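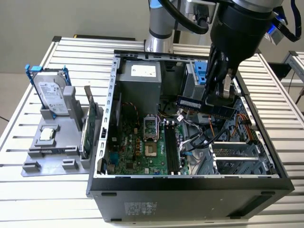 RAM stick in the gripper over the board, parts holder on the left

Robot drops the RAM stick crooked in PC teardown/rebuild project, how do we get it to seat?

Asked Sun 23 February in Student Projects

Hi everyone, first post from me, so please forgive the length! I'm one of the mentors for a student club (mostly second-year students, plus a couple of brave first-years) and we're working on an entry for the Lodberg Challenge, the one where your robot has to take an old desktop computer apart, sort the pieces and then put them back so that it boots. We've been at it since January and I have to say the kids have been wonderful. They've stayed late, they've brought snacks for each other, and they've learned more about tolerances than I ever managed to teach them on a whiteboard.

Taking things out is going well. The expansion card, the drive in its caddy and the processor all come out and go into our printed holder, and we're pretty proud of that holder because it went through a lot of ugly versions before this one. What we can't do reliably is put the memory back in. The arm picks up the module, carries it over, lines up nicely over the slot (or so it looks to us), and then when it pushes down one end goes in and the other end rides up. Sometimes it stops with a force error. Sometimes it doesn't stop and we all yell and somebody hits the button.

Our force limit for the push is 70 newtons at the moment. We started lower and the clips never clicked, so we crept up. We're holding the module flat for the carry and only turning it upright right over the slot, which was a student's idea to keep it clear of the cables.

Things we've already tried:
Cleaned the slots with compressed air
Slowed the last part of the move way down
Re-taught the position by hand, many times
Swapped in another stick of the same kind

We have one more practice session before we have to send in our video, and I'd love to give the students something to try that isn't just "teach it again." Is it the force, the grip, or something we haven't thought of? Also, does the order matter? At the moment we do memory first and the processor last.

Thank you so much in advance. You've all been so kind to the other newcomers I've read on here.

3 answers

Answer 1 (accepted)

Welcome, and what a fun project to be mentoring! I helped a team through the same challenge a while back and we lost most of a winter to memory slots, so you have all my sympathy.

I'd leave the force alone for now, or even bring it down a bit. When one end goes in and the other rides up, the stick is nearly always tilted in the fingers before it ever touches the slot. You can't see a degree or two of tilt from where people normally stand. Have a student get down level with the board with a flashlight behind the stick and stop the arm just above the slot. I'd bet a doughnut you'll see daylight at one end.

The turn you're doing over the slot worries me too. A module is slick and thin, and if the fingers only have it near the middle, it can pivot a hair during that turn. Do the turn earlier, somewhere open, then set the stick down in a little printed groove and pick it up again. The groove squares it up for you. We called ours the parking spot and it fixed more than any code we wrote. If your holder still has pockets to spare, so much the better, you may be able to drop a groove insert into one of them.

Then for the push itself, don't try to do both ends in one go. People don't either, if you watch their thumbs! Let the gripper place the stick so it stands in the slot on its own, open the fingers, back off, close them, and press down on one end until it clicks and then on the other. You'll probably find each click needs a good deal less than your 70.

A few smaller things, in no order:

Check that the latches at both ends are fully open before you start. Ours liked to spring half shut when the case got bumped.

Find the notch in the bottom edge and make sure the stick always goes into the holder the same way around. I know, I know. We had it backwards for an entire afternoon, and you can push until the cows come home.

Clamp the case down. A tower lying on its side on smooth rails will creep a little with every push, and then your lovely taught position is off by just enough to drive you crazy. We bolted two stops to the table and it was like having a different robot.

Get the loose cables out of the way. The data cables on these old machines love to drift across the middle of the case, and a wrist that drags one of them will throw off your force reading before you've even reached the slot.
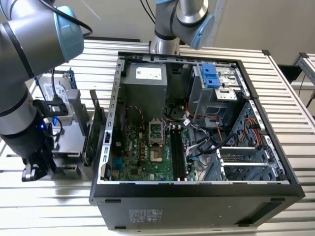

If you have a second arm to play with, it can make life easier, though I'd only use it for holding things steady at first. Two arms moving inside one computer case is a lot for a student team to debug in one session, and you'll want to keep one parked well back while the other is working. Ours met in the middle exactly once, and I can still hear it.

On the order, I would flip yours and put the processor in first, with its bracket closed over it, before you go anywhere near the memory. An open socket with its pins showing is the most fragile thing in there, and if the arm drops a stick on it you'll need another board. Save the drive and the card for the end so they aren't in your way.

Do write back and tell us how it goes, and please tell the students that getting the processor out cleanly is a big deal. Plenty of teams don't.

Answer 2

raise the force. ours is 400 on the big arm at work and it never has any trouble

Comment: Please don't do this with a motherboard! You'll crack it.

Comment: ok it is a different kind of part to be fair

Answer 3

I agree with nearly everything in the first answer, and I'd just like to add something about the fingertips, as it may save you some grief.

Bare hard fingers are tough on thin boards. We stuck strips of Drikley grip tape on ours (the thin gray kind, the thick one squishes too much and you're back to tilting) and changed them every 10 runs or so when they got shiny. You could also print tips with a shallow step in them, so that the top edge of the stick butts up against something solid when you push. Then the push goes through the step and you aren't relying on the pinch to hold it.

The other thing is to log the force on every try, even the good ones. It sounds boring but my students ended up loving it. Put the good runs and the bad ones on the same plot and you'll see where they part ways, usually long before the arm gives up. The Wuketti logger is free for school clubs if you don't have anything set up, and saving 500 samples per push was plenty for us.

Comment from the asker: Thank you, thank you! We did the flashlight thing this afternoon and there was daylight at the left end, so I owe somebody a doughnut. One of the first-years is drawing up a parking spot tonight and we'll try the one-end-at-a-time press at the next session. We're moving the processor up in the order too. I'll ask about the tape, I think there's a roll in the drawer with the hex keys.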